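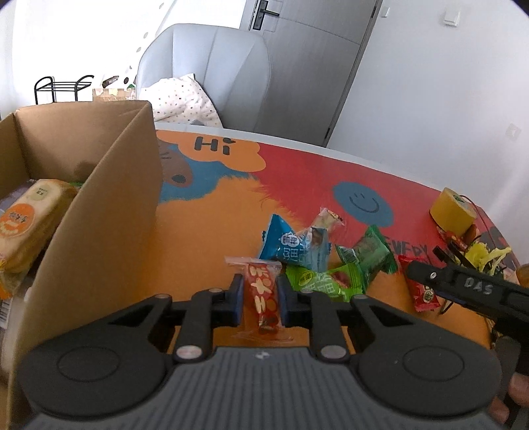
Packing the mixed box

A mixed snack box is harder to pack well than a box of identical items. The contents differ in weight, stiffness and how much air is sealed in with them, and the box is nearly always a reused one of the wrong size. The method set out in this article is the one used by Melahat Karabulut, who has sent parcels of sweets and bakery goods to relatives and customers from a sitting room table since July and now keeps a written record of each one.

Her starting point is the carton. A plain brown box with four top flaps is adequate if the base seam is taped on the inside as well as the outside. Corners fail first. Once the layers of board begin to part at a corner, the box will still stand on a table but should not go under other parcels. Karabulut uses such boxes for sorting and moves the contents to a sound one before sealing.

Wrapped breads go in first. They are the largest items and they set the layout of everything else. A packaged bread has a cushion of air inside the film, and this should be left alone; pressing the air to one end puts strain on the seal. The bread is laid flat or stood on its long edge against one wall, with the label facing up so that the person opening the box can read it. A second pastry goes beside it, never on top.

Individually wrapped sweets come next. They are laid out on the table before any are packed, for two reasons. The first is to check the crimped ends of the wrappers, where splits are most common. The second is to see the range of sizes. Hard sweets can be dropped into narrow gaps. Soft ones need a pocket of their own, away from the corners. Small clear packets are easily lost under the flaps and are packed in the middle.

A patterned table is a nuisance at this stage. Karabulut's has a cartoon top in strong colours, with lettering, and a red wrapper on a red area is easy to overlook. Tarek El Fassi, who packs for the Gezer bakery counter, works on plain white paper for that reason and rolls it up with the crumbs when he has finished.

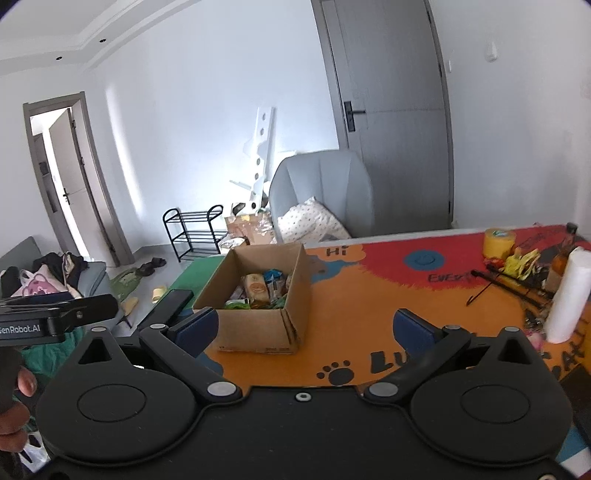 Filling the gaps is where most parcels go wrong. Shredded paper is light and holds its shape, but it should be pulled apart before use. A tight handful acts as a lump and pushes the sweets against the film of the bread. Crumpled plastic bags will do for the sides but slide about when used on the base. The test is to close the flaps without tape and tip the box slowly through a quarter turn. If anything can be heard moving, more fill is needed at the top.

Weight is the other check. Karabulut's standard box is kept to 1000 grams, and the heaviest in her record came to 2622 grams, mostly jars. Jars are now sent separately. An allowance of 200 grams for carton, tape and fill has proved sufficient.

Tape matters less than people suppose. Yellow tape is used here for boxes containing bread, to be opened on the day of arrival, and clear tape for everything else. One strip along the seam and one across each end is enough. Vernon Petrenko, who runs the parcel desk at Arkow, asks customers to leave the old address panel uncovered until he has seen it, then covers it himself.

The list of contents is written last, with the box still open, and placed on top of the fill. Breads are entered first, with the date on the packet, then sweets by colour of wrapper where the name cannot be read.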